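Week 4: eggs, and how not to fear them

Right, last week was stock, so this week we're on eggs (bring four, please, and a small bowl!). I always poach in a wide pan with the water barely trembling, and I skip the vinegar as I can taste it.

Crack the egg into a cup first, slide it in, then leave it alone for three minutes. Povilas Paju swears by four, but he likes his yolk firm.
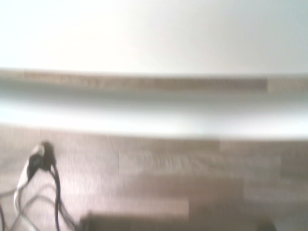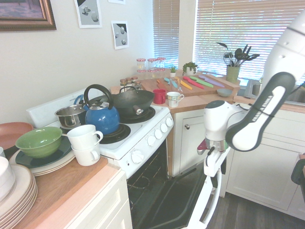

For next week

Read the Melten sheet on custards and try one scrambled egg batch on a really low heat.

Recent handouts
Stock from scraps
Knife basics
Rice without tears

Last updated: November 10, 2018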